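Search this book
Enter a word or phrase
Go

Chapter 3
Before You Spend Anything

My first equipment budget fitted on the back of an envelope, and I was proud of it. It had one line for the arm, one line for delivery, and a total underlined twice. By February I had spent the lot and we still couldn't pick up a single thing we'd been asked to pick up. The arm was lovely. It waved about beautifully. I just hadn't bought anything to go on the end of it, or anything to bolt it to, or a spare for the cable that I ran over with an office chair on its second day.

So this chapter is about money, and I'm putting it before the chapters on motion and sensing on purpose. Most of you will be handed a budget long before anyone lets you near a controller. You might be kitting out a teaching lab, or a packing bench in a small firm, or a corner of a warehouse. The sums differ but the mistakes are the same ones, and I've made most of them with other people's cash.

3.1 Start with the thing you want to hold

When I went to work for Kwofie, who pack drinks and toiletries for small shops, the manager had already chosen a machine. She'd seen it at a trade show and had the brochure pinned up over the kettle. I asked her what it was going to pick up and she said, "Well, everything." Everything came to 56 different products once we'd sat down with the stock list (with a lot of tea). There were bottles, tubes, cartons, a few soft pouches, and a gift tin that I still have bad dreams about.

My advice is to write that list before you look at a single catalogue. For each item put down its weight when full, its widest and narrowest grip points, whether it's slippery, whether it squashes, and what it costs you if it gets dropped. Don't guess the weights. Borrow some kitchen scales and spend a dull afternoon at it.

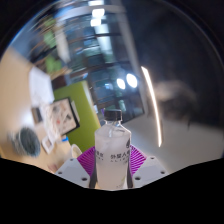 Then sort the list by how awkward things are, worst at the top, and plan for the middle. I know that sounds odd! But if you buy for the worst item you'll pay for strength and cleverness that sits idle most of the week, and if you buy for the easiest you'll be back asking for more money by summer. At Kwofie we left the gift tin to be packed by hand. It sold in tiny numbers and a person could do it in seconds – the machine that could have managed it would have doubled the bill.

3.2 The parts that wear out

Anything that touches the goods gets worn down by them. Finger pads, suction cups, belts and soft coverings of every sort should go on your budget as running costs, next to the electricity, and you should ask the supplier for the price of a replacement before you ask for the price of the machine. I once had two quotes side by side, one from Ividico and one from Nident. Ividico's was cheaper by 600 pounds. Then I asked both of them what a set of pads cost and how often I'd be changing them, and by the end of the first year the saving had gone.

Ask how long a change takes, too, and who's allowed to do it. If it needs a visit from an engineer, you're also paying for the days you spend waiting.

3.3 Trying before buying

You can learn a lot with very little kit. A gripper on a handle, worked by a patient person, will tell you which items slip and which ones twist long before you've paid for an arm. On the Meneo project we spent our first fortnight doing nothing else, and we struck nearly 80 items off the plan as not worth the bother. The people upstairs thought we were playing. We were, a bit.

Keep notes while you do it. Write down the failures in plain words ("slid out backwards", "lid came off") and take them with you when you meet the supplier. A good one will be pleased to see them. If the salesperson goes quiet, that's useful to know as well.

In the next section we'll turn the list into a proper costing sheet, with a column for fitting, a column for training, and a column I call "chairs", for reasons you'll remember.

Reader comments

Wish I'd had 3.2 last year. We budgeted for the machine and forgot the pads completely, and now they come out of the stationery money.

Is the costing sheet meant to include VAT or not? The blank one in my copy doesn't say.

Read this on Sunday and spent Monday morning weighing shampoo. My boss has questions.

Could the author say more about second-hand arms? We've been offered one with no manual and I can't tell if it's a bargain.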